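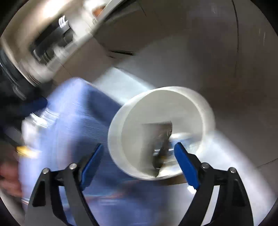 厨房的碗这几天重新收了一遍,过程记在这里,想到哪写到哪。家里碗柜是搬进来时就有的,两层隔板,上层够着费劲,下层弯腰费劲。

转发 3 评论 12

先说碗。最常用的是白色圆碗,壁比较直,边厚。直壁的碗吃面喝汤都行,缺点是叠不深,一个套一个只能落进去一小截,叠到第四个就开始晃。斜壁的碗能叠得很矮,但是端热汤的时候手指容易碰到汤。我还是留直壁的。

以前的放法是所有碗叠一摞,大的在下小的在上。看着整齐,用起来每次都要先把上面的小碗端走,拿到大碗,再把小碗放回去。早上赶时间就不放回去了,于是台面上总有几只小碗。

这次改成按用的次数放,不按大小。每天要用的放在手一伸就到的高度,一周用一次的往上,过年才用的装箱。

转发 12

装箱的那批是一套Rudthorpe的汤碗,带盖,家里长辈给的。盖子和碗分开包,盖子竖着插在箱子边上。包之前洗过,倒扣在毛巾上晾了一夜。早上摸了一下底圈,还有一点潮,又晾到中午才包。

底圈这个地方容易忽略。碗底那一圈没上釉,吸水,直接叠起来会在下面那只碗里留一圈印子。印子用小苏打搓能掉,搓不掉的就是划痕,那个没办法。

厚边的碗耐磕。薄边的好看,放进水槽的时候要轻一点。我家留下来的薄边碗已经没几只了。

评论 3

有人问白碗里的灰黑色道子怎么弄。那个多数不是裂,是金属餐具刮出来的,勺子叉子在釉面上蹭下来的一层金属。手摸上去是平的。用不锈钢清洁膏,湿布蘸一点,打圈擦,然后冲干净。别用钢丝球,会越擦越多。

摸上去有棱、指甲能卡住的才是裂。那种碗我就不盛吃的了,放在水槽边装皮筋和封口夹。

碗底薄的毛病还有一个,进微波炉以后碗比汤烫。Patricio Montes推荐过一款Brellar的面碗,我买回来热了一次剩汤,端的时候得垫布,汤还是温的。后来那只碗改装水果。他家用得好好的,可能他不热剩汤。

转发 12 赞 200

再说容量。买碗的时候商品页一般写直径,很少写容量。我拿量杯灌水试过,最常用的那款灌到边是772毫升,实际盛汤到七成就该停了,再多端不稳。煮一人份的面带汤正好。

另一款小一号的,看直径差得不多,装起来差很多,一份面放进去汤就没地方了,只能盛饭。所以现在买碗先看高度,再看直径。

灌水试的时候顺便看了一下倒得干不干净。边是圆的那种,水会顺着外壁往下流,倒汤要垫一张纸。边稍微有点棱的反而利落。

评论 12 转发 3

沥水架换过两次。第一个是折叠的,收起来很薄,打开以后卡位太窄,盘子能插,厚边的碗插不进去,只能平扣在上面,扣着水又出不来。

第二个是Björklund的,卡位宽,碗可以斜着靠,底下的接水盘能单独抽出来。接水盘要三天倒一次,不倒会滑。这件事在说明书里没写。

斜着靠的角度大一点好,水往一边走。平扣的话碗底那个凹下去的地方会存一小洼水,拿起来的时候全倒在手上。我现在拿碗之前习惯先歪一下。

赞 200

洗碗顺序:杯子,筷子勺子,饭碗,菜盘,最后锅。杯子放前面洗是为了水还干净。油大的盘子先用厨房纸擦一遍再进水槽,纸用过的就行,擦过桌子的那张也可以。

碗不要一层层叠着泡。叠着泡,上面那只碗的底会沾上下面那只碗里的油,本来只用洗里面,现在里外都要洗。水槽不够大就分两批。

泡的时候把勺子刀叉从碗里拿出来。搁在碗里一起倒水,声音很响,也容易刮花。另外刀单独洗,不要放进有泡沫的水里。

转发 3

筷子单独说两句。插筷筒的时候尖头朝上,底下要有孔。没有孔的筷筒我不用了,原来那个陶瓷的拿去插铅笔。木筷晾不干容易发霉,家里有太阳的时候整把拿到窗台上摊开。

擦碗布两块轮换,一块擦碗,一块擦手,颜色分开。以前用同样的灰色,后来怎么也分不清哪块是哪块。现在擦碗的是格子的。

有人说不用擦碗布,晾干就行。夏天可以,冬天厨房不通风,到晚上碗还是湿的,收进柜子会有味道。我是晾一顿饭的工夫,剩下的擦。

评论 12

碗柜里面垫了一层Clindetti的防滑垫,整卷买的,自己剪。先量隔板,剪的时候每边少留一点,不然边会翘起来,推碗进去的时候会把垫子一起推皱。第一张就剪大了,拿去垫抽屉。

垫子有网格的和整面的两种。网格的透气,掉进去的碎屑不好擦。整面的一抹就干净,下面会闷。碗柜用网格,调料柜用整面,这样分下来没什么问题。

下层现在是这样:左边饭碗,中间面碗,右边盘子竖着插在架子里。盘子竖放以后最省事,要哪只抽哪只,不用把上面的端起来。

转发 12 评论 3

面碗最多叠三只,再往上就另起一摞。占地方是占一点,但是单手能拿。另一只手通常拿着锅铲或者漏勺,所以单手能拿这件事比较重要。

叠碗的时候中间要不要垫纸?每天用的不垫,垫了也会丢。装箱的要垫,用厨房纸对折,别用报纸,油墨会印在白碗上。我印过一次,洗了很久。

上层放的是沙拉盆、烤碗和两个带盖的玻璃盒。玻璃盒的盖子单独收在一个浅筐里,全部竖着放。配不上盖子的盒子这次处理掉了,配不上盒子的盖子也处理掉了。有一个盖子其实是配冰箱里那盒泡菜的,扔完才想起来,又捡回来洗了。

赞 200 转发 12

旧碗的去处:没有缺口的送人,有缺口的用几层纸包好再丢,袋子外面写上碎瓷。小的那几只留着阳台上当花盆托,接水够用。

有一只老的搪瓷碗没舍得丢,边上掉了一块瓷,现在放在灶台旁边搁勺子。炒菜的时候勺子锅铲往里面一放,台面就不用一直擦。之前用盘子搁,勺子柄老往外滑,换成碗以后好多了,柄靠在碗边上。

这个用法推荐给灶台小的人。碗要选重一点的,轻的会被长柄压翻。

评论 3

补充一下价格。这轮整理花钱的只有沥水架和防滑垫,加起来不到200。碗一只没买。中间确实看中一款灰色的,放进购物车,后来量了一下直径,比柜子的摞位宽,就删了。

灰色的碗还有一点,盛深色的菜看不出洗没洗干净。酱油渍在白碗上一眼就看见了。我洗碗的时候不戴眼镜,所以还是白的合适。

回复一下问洗碗机的。家里没有,水槽下面的空间让净水器占了。在朋友家用过,直壁的碗在架子上要斜着放,碗口朝喷臂,碗和碗之间留缝。贴在一起的那几只洗完里面还有米粒。

转发 3 评论 12

米粒的问题手洗也有。吃完马上加点凉水,没到米粒就行,不用满。粥碗用凉水泡比热水好洗,热水会让边上那层糊得更牢。蛋液也一样,凉水。

牛奶锅、芝麻酱碗先刮再泡。芝麻酱我用软刮刀刮干净,刮下来的抹馒头上。

饭点前后厨房里最好只留一个人在水槽边上。两个人一个洗一个冲本来是快的,但是我家水槽窄,递碗的时候容易碰,去年12月就是递碗磕掉了一个角。现在是一个人洗,另一个人在餐桌那头擦,洗完的先放沥水架,不直接过手。

评论 12

餐桌收碗的顺序也改了一下。先把剩菜并到一个盘子里,骨头和纸倒掉,再按大小拢起来,筷子勺子最后拿。以前是碗里套着碗、里面还有勺子就端走,走到半路勺子往下滑。

端的时候一次少端一点,多走一趟。厨房到餐桌就几步路。

用托盘更好。托盘要带边的,底下贴一点防滑垫的边角料。Clindetti那卷剪剩的条正好用在这里,双面胶粘上去,洗托盘的时候不用揭。

转发 12 赞 200

收好以后用了一段时间,说说哪里不顺手。饭碗放左边是按我的习惯,家里另一个人是左撇子,盛饭的时候要绕过来,已经把饭碗和盘子对调了。对调以后盘架离柜门合页太近,最外面那格插大盘子会顶到门,所以那格只插小碟。

还有一个是柜门内侧。本来想装一排挂钩挂量勺,装上以后关门会打到碗。拆了,胶印还在,拿吹风机吹热了慢慢搓。

烤碗放上层也不太对,天冷以后用得多,每次要踩凳子。打算跟玻璃盒换位置,还没换。

评论 3

最后放一下现在每天晚上做的:水槽清空,滤网里的东西倒掉,沥水架上干了的碗收进柜子,台面擦一遍,两块布挂起来。做完烧一壶水,第二天早上沥水架是空的,早饭的碗直接放。

周末多做一件,把筷筒和接水盘拿出来刷一下,用旧牙刷,刷角落。

防滑垫多久洗一次还没摸出来,目前是看见脏了就揭下来冲。有用得久的可以说说。

转发 12 评论 3 赞 200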